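The Fulden Two-Arm Kit: Your Questions, My Answers

5 Mar 2020
Reading time: 5 minutes
Print this page | E-mail this page

Ever since I put up my first note on the Fulden kit, the same handful of questions keep landing in my inbox, so I figured I'd put the answers in one spot. I've had the kit running since February in my workshop in Drindton, I paid for it myself, and I don't get a cut if you buy one. If your question isn't here, write to me and I'll add it (eventually!).

What do you get in the box?

Two arms, two parallel grippers, the power supplies, a wrist camera for each arm, and a head camera on a post. You also get the clamp mounts, which are better than I expected, and a bag of hex keys, which are exactly as bad as I expected. The software comes as a download. It's called Grukari and you need an account to get it, but once it's installed it runs fine with the internet unplugged. I checked, since my workshop internet is a sometimes thing.

You don't get a table or a computer.

Is it hard to set up?

The hardware took me one long afternoon, and most of that was me putting the left clamp on backward. The arms are light enough for one person to lift, though I'd grab a friend for the second one if your back is anything like mine. Calibration is the slow part. Grukari walks you through a set of poses, and if you bump the table partway through you get to start over. I bumped the table.

Do the wrist cameras matter, or can I get by with the head camera?

You can do a fair amount with just the head camera, especially big simple stuff like pushing a box from one side to the other. But the wrist views earn their keep once you're reaching for something thin, where the head camera has the gripper itself in the way half the time.

Just know that a wrist camera is a picky little thing. The focus is fixed, so get very close to a plain surface and you're going to see a whole lot of soft gray.

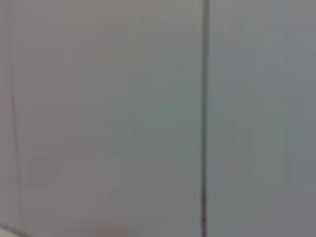
My tip is to do a quick pass through your recordings at the end of each day and look at all the camera views side by side. Grukari lets you tag a stretch as "low detail" and you can decide later whether to keep it. I keep most of mine. I used to throw those parts out and I ended up with recordings full of holes - not worth it.

What kinds of jobs do you run on it?

Household stuff, mainly. I like things that flop, roll or crinkle, because hard plastic blocks get boring fast and they make any gripper look like a genius. My current favorites are paper shopping bags with rope handles, dish towels, and balls. A ball is great because it's easy to pick up and so easy to lose!

Can the grippers really handle something as thin as a rope handle?

Yes, with some patience. The fingers close straight toward each other, so you want to come in with the rope crossing between them. Lay the bag flat and go for the curve of the handle, where there's a bit of slack to work with. The knots give you something chunkier to aim at, but I find the curve more forgiving. 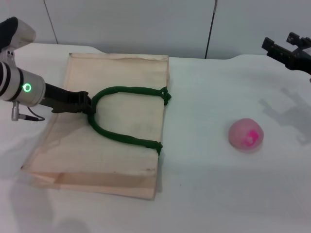

Keep the closing force low while you're learning. The default setting is made for solid objects, and on paper it's a bit much. I run mine at 30 percent for anything soft and nudge it up from there. Also, lift slowly. Paper bags are light, but they catch on the table in funny ways and the handle can slide right through if you yank.

What does the green light on the wrist mean?

On my unit, green means the arm is powered and happy. Amber is a warning and red means it has stopped itself. You can change the colors in the settings, but I wouldn't, since the manual and the help forum both talk in the factory colors.

Is it loud?

Nope. The arms make a soft whir and the grippers click a little when they close. The fan on the power supply is the loudest part, and I measured a whole 68 steps in the menus before I found the quiet mode. Okay, it only felt like that many.

How does it compare to the Barasa kit?

I borrowed a Barasa for 3 weeks before I bought this one. The Barasa has a longer reach and nicer cables. The Fulden is easier to teach by hand and its grippers are gentler. If you're moving boxes, I'd look hard at the Barasa. For bags and cloth I'd pick the Fulden again.

What did it cost you?

The wrist camera and gripper add-on alone was $2,000, and the arms cost a good bit more on top. Prices have moved since I ordered, so ask for a fresh quote and ask whether shipping is included. Mine wasn't.

Anything you'd change?

The cables. They loop near the gripper and I'm always a little nervous about snagging one. I'd also love a white table that doesn't show every shadow, but that one's on me.

Does it come with a warranty?

One year on the arms, less on the gripper fingers. Keep the boxes, because returns have to go back in the original foam.

We use cookies to remember your settings. By staying on this page you agree to our cookie policy.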